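Can a machine do the washing-up yet? Come and see, says Lendent

Press release
For immediate use, March 22, 2024

I'm Poppy Holroyd and I run the chores bench at Lendent, the small test workshop on the upper floor of the old Celler building. I've been asked to write our press release this time, so you're getting it in my own words. The short version: we've spent the winter trying to get a two-armed machine to do the sort of jobs most of us do half asleep, and we're publishing the lot, good runs and bad, as the Dronuvik Chores Report.

Can machines do household chores yet? Some of them, slowly, if you're patient and you don't mind which way round the forks go. I'd love to give you a bolder answer than that (our funders would too!) but it's the one the results support.

What we tried

We picked 16 chores and gave each one 500 attempts. Half the list came from home: washing a plate, folding a tea towel, wiping a worktop, pairing socks, that kind of thing. The other half came from the shop floor, and for those we have to thank Ánh Cao, who manages the Ngô hardware shop downstairs and let us copy her morning jobs. Facing up shelves, filling the screw trays, breaking down boxes, putting returned stock back where it belongs.

Every attempt was judged by a person against a written standard. Ánh wrote the shop ones and she's strict. A tin with its label facing the wall is a fail, and she won't be argued with on it.

What went well

Box breaking was the happy surprise. The machine got 48 in a row one afternoon before it met one with staples in it. Worktops went nicely too, as long as the crumbs were dry, and it's a steady hand at screw trays, much steadier than mine on a Monday.

Efren Padilla, who writes most of our control software, reckons the shop jobs did better because a shop already has rules. "A shelf has an edge and a label telling you what goes there," he told me. "A kitchen drawer has whatever the family decided in September and then forgot about."

What didn't

Tea towels, mostly. Anything floppy is still a struggle, and socks were grim. We had long spells where it paired everything with everything and looked (I know, machines don't look anything) rather pleased with itself.

Washing-up sits somewhere in the middle, and it's the one people always ask me about, so I'll go into a bit more detail. People think of it as one job. Once you write it down for a machine it becomes a string of little ones: getting the soap out, getting it onto the plate and not the table, spreading it, rinsing, and then deciding whether the plate is clean. Rinsing is fairly reliable now. Soap is harder than you'd think, because a pump wants a firm push straight down and a bottle that isn't very full likes to skate off. And the last bit, deciding, is where most of our fails are. Steel is a pain for this. It's shiny, it throws back every light in the room, and a smear can pass for a reflection until you tilt it.

Kha Khổng has been working on that with a simple trick, which is to have the machine tilt the plate and take a second look. It adds time. A plate with the second look takes 2 minutes, and I can do one in a few seconds with the radio on, so I'm not worried about my place at the sink. But the number of smeary plates waved through as clean has dropped, and I'd rather have slow and clean than quick and greasy.

The soap stage starts with very little on the table: a shallow steel plate, a clear pump bottle with light blue liquid in it, and a curl of pale blue gel on the metal waiting to be dealt with. I've stared at that swirl more than I've stared at some members of my family. 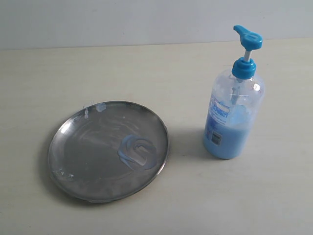 Come and have a go

We're opening the workshop to reporters, shopkeepers and anyone who's just curious. You can set the machine a chore from our list, or bring a plate from home and we'll see how it gets on (nothing precious, please, we've had breakages). Ánh Tiêu looks after visits and will find you a slot. She'll also send you the full report, including the sock results, which I did ask her to put at the back.

Efren and Kha are both happy to be interviewed, and so am I, though I do go on a bit.

Notes for editors

Lendent tests machines on everyday work and publishes what it finds. The Dronuvik Chores Report is free to read and quote, with credit to Lendent.

Press contact: Ánh Tiêu, visits and press, Lendent, upper floor, Celler building. Please ring the side bell, as the front door belongs to the shop.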